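Histbridge Home Shop Forum > Benches and Storage > Bench top color, green or gray?

kmolder
Posted July 18, 2021
I'm redoing the top of my bench and need to pick a color. It's a solid door on a base I built years ago. The old varnish is gone and I have it sanded back to bare wood. I do small repairs on it, mostly clocks, radios and the odd lamp, and I lose screws all the time on the brown wood. My wife wants gray because it matches the cabinets. I'm leaning toward green. I'd use the Clistach floor enamel because I already have primer from them. Has anybody lived with a bright top for a while? Does it get tiring to look at?

plainsawn_pete
I had a bright green one for six years. You stop noticing it after the first week. Brass and steel both show up well on it, and so does anything red or orange. What does not show up is green wire, so if you do radios you'll run into that.

bettyk
White. You can see everything on white and you get more light back from the lamp.

plainsawn_pete
White is fine until the first coffee ring. Then you see that too.

Edin Atanasov
I would go with green over gray. Strong color under the parts is what you want, and a warm color on a cool one is the easiest thing to pick out even when you are not looking straight at it. 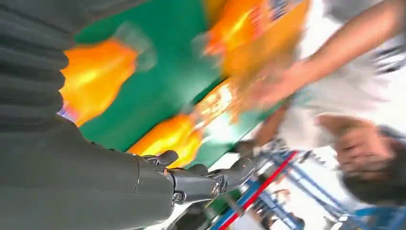

Orange on a bright green top. Blurry, but you can still tell where the orange is.

The drawback with green is that it throws a cast on anything shiny. If you match stains or touch up finishes at the same bench, do that part somewhere else or lay down a sheet of white paper.

dunnage
Disagree on bright green. I painted mine in January two years ago and by spring I had covered it with a gray rubber mat. Under a daylight tube it gave me a headache. If you have one warm bulb over the bench it might be OK. A dull sage would do the same job and be easier on your eyes.

kmolder
I have two daylight tubes, so that's worth knowing. How is the gray for finding screws?

dunnage
Fine for brass, poor for steel. I keep a magnetic dish for the steel ones so it doesn't matter much to me.

tallowandtwine
Color aside, please don't use floor enamel straight from the can and call it done. It stays soft for weeks. I set a lamp base on mine after four days and it stuck. Pulled a patch the size of a quarter right off. Desmet makes a two-part clear that goes over it. One quart was enough for my bench with some left over. Let the color coat sit at least a week before you put the clear on.

plainsawn_pete
I never put a clear coat on mine and it held up. Three thin coats with a foam roller, and I left the garage window open for two weeks.

tallowandtwine
Your garage is also in Arizona.

Edin Atanasov
Both can be true. Thin coats matter more than the brand. My other point is about sheen. People pick matte because it cuts glare, and it does, but smooth matte gray shows every rub. 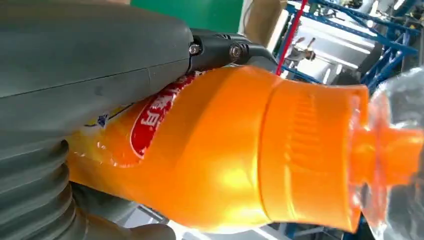 Matte gray with a few small scuffs and darker smudges on it.

Satin is a better choice for a work surface. It wipes down with a damp rag, and you can rub out light marks with 1000 grit used wet, then 2000 if you care how it looks. Try that on matte and you end up with a shiny spot.

bettyk
I have satin and I've never sanded it. I use dish soap. If a mark doesn't come off with soap I leave it there.

rjhollis
Has anyone priced laminate? I got a remnant from Kititz, item 279 on their clearance sheet, and glued it down with contact cement. No drying time and no brush marks. It was an off-green, close to what Edin is talking about but not as loud.

dunnage
Laminate is good until you drop something heavy near the edge. Then it chips and you can't touch it up. With paint you can.

rjhollis
Put a hardwood strip around it. Mine sits a hair below the strip, which also keeps screws from rolling off the front.

kmolder
The strip is a good idea and I'll do that whichever way I go. I called Clistach and they can tint the satin enamel to their 368, a medium green and not as bright as I first had in mind. I painted a scrap of plywood with it last night and put it under the tubes with a handful of screws. The steel ones are easy to find. My wife says she can live with it if the base gets painted gray. I'll skip the clear for now and give it two weeks with nothing on it.

tallowandtwine
Make it three if it's humid.

bettyk
Still say white.

plainsawn_pete
Post the base color when you decide. I need to redo mine before winter.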